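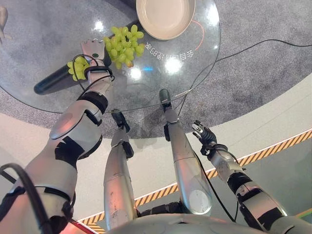

Grapes on glass at the Flollham open day. Hazard tape on the floor, stay behind it.

Went to the robot open day at Flollham with a notebook, came home with table tips. Writing them up fast before I lose the page.

The setup: a silver humanoid at a glass coffee table, grapes, a plate, a few other bits. The job they'd set it was tidying up. Took 20 minutes from start to finish, people wandering in and out. I stayed for 2 rounds and wrote down anything I could use at home.

Grapes first. Snip the bunch into small clusters before it goes on the table. Kitchen scissors, cut the thick stem not the thin ones. A big bunch gets picked up by one end and sheds berries all over. Small cluster, one hand, done. Kids manage it too.

Round things on glass: they roll. Flask, rolling pin, bottle on its side. One hand on it before you reach for anything else. At home I lay a folded dish towel next to it, works fine.

Clear the tall stuff first. Bottles, vases, candle sticks. Elbows get them otherwise. I always did the crumbs first, wrong way round for years.

Glass and overhead lights: wipe, then crouch and look across the top from the side. From straight above all you get is glare and you miss the smears. One damp microfiber, one dry, no spray near food.

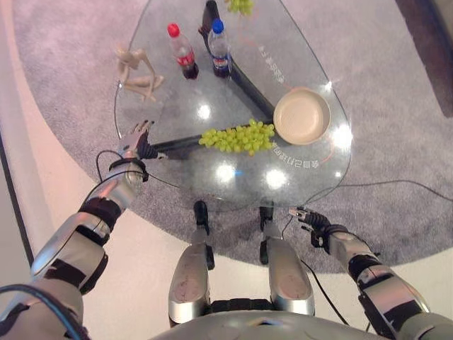

Tarık Yalçınkaya
Home and Workshop Tips editor

Soda bottles. Stand them together, caps on tight, away from the rim. Two loose bottles at opposite ends of a table is two things to knock over. Together you can lift both in one go. If you've got a red cap and a blue cap tell people which is whose by the cap, saves pouring a third glass.

Ornaments. Anything with thin arms and legs goes on a shelf when food comes out. There was a little jointed figure right by the rim of the table, made me nervous the whole time. A dab of museum putty under the base if it has to stay put. Test the putty somewhere hidden first.

Bowl next to the fruit, empty, for stems and pips. Wide rim is good, easy to grab. I'd been using a saucer and it overflows every time.

Cables. Long black one across a gray carpet, hard to spot if you're carrying a tray. Same at my place with the floor lamp. Run it along the wall, and if it has to cross, put a flat cord cover over it. Not under a rug, it gets hot and you cant see wear.

Striped tape. Yellow and black. I've now got a strip on the cellar step and one on the garage floor where the door comes down. Degrease the concrete, let it dry overnight, press down with a roller. Corners lift first so round them off with scisors.

Asked one of the Dulteo people about wiping down the hands after handling food. Barely damp cloth, never soaked, go round the joints last. I do my cordless tools the same way now. Battery out first obviously.

Next open day is in March, Fisville this time. Will take more paper.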